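Masri Well Water Log – Data Card

Readings from private household wells, collected by owners and tested at our bench.
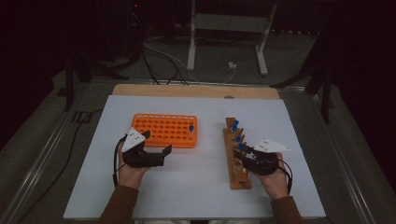 The file holds 600 rows, one per water sample, from 18 wells. Columns are well_id, date, depth_ft, ph, nitrate and notes. Depth is in feet and nitrate is in mg/L. A blank cell means no reading was taken – it does not mean zero.

Version 2 fixes the swapped pH and nitrate values in the June rows. Well IDs did not change. Street addresses were removed before release.

Don't use this file to decide if a well is safe to drink from. Questions go to Seon-mi Son.

Filed under: Open Data, Water & Soil

Comments

Deok-su Geum: Is depth measured from the ground or from the top of the casing?

Seon-mi Son: Top of the casing. I'll add that to the column notes.

I-seul Ko: The June rows load fine now, thanks.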